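4.3 ほかのリモコンから信号を学習させる

付属のコード一覧に機種が載っていない場合は、元のリモコンの赤外線信号をVudardに覚えさせます。「全機種対応」という箱の文句は、あまり当てにしないでください。一覧に型番があっても、音量しか動かない機種は珍しくありません。

始める前に
・元のリモコンの電池を新しいものに替えます。
・直射日光の当たる机は避けます。
・Bluetooth専用のリモコンは学習できません。Eltauアプリでは「対応」と表示されることがありますが、信じないほうが無難です。

手順
1. Vudardの「設定」キーを、ランプが橙色になるまで押し続けます。
2. 割り当て先の機器キー(TV、AUDIO、AUX)を押します。
3. 2台のリモコンの先端を向かい合わせ、間隔を5cmにします。
4. Vudard側で覚えさせたいキーを1回押します。ランプが点滅に変わります。
5. 元のリモコンの対応するキーを、短く1回押します。長押しすると連続信号として記録され、あとで音量が止まらなくなることがあります。
6. ランプが緑に変わったら、次のキーへ進みます。赤の場合は手順4からやり直します。
7. すべて終わったら「設定」キーを1回押して保存します。

注意:緑のランプは「何かを受信した」という意味にすぎません。正しい信号かどうかは本体には判定できないため、必ず実機で1キーずつ試してください。

注意:登録できるキーは最大109個です。ただし機器1台につき40個までで、超えた分は警告なしに古いものから消えます。

補足:学習内容はEltauアプリに自動保存されることになっていますが、通信が切れていても「保存済み」と出る版があります。機種変更や初期化の前には、「書き出し」でファイルを手元に残しておくことを勧めます。

赤ランプが4回続くとき
リモコンの高さをずらして再度試します。それでも失敗する場合、元のリモコンが特殊な搬送周波数を使っている可能性があります。本体の更新で直るという説明も見かけますが、筆者の手元では変化がありませんでした。

(文:Kianoush Amini) 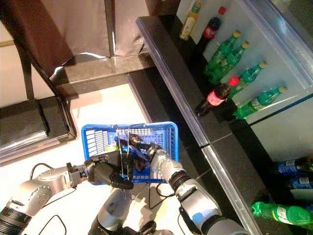 青い買い物かごを両手で持つ双腕ロボット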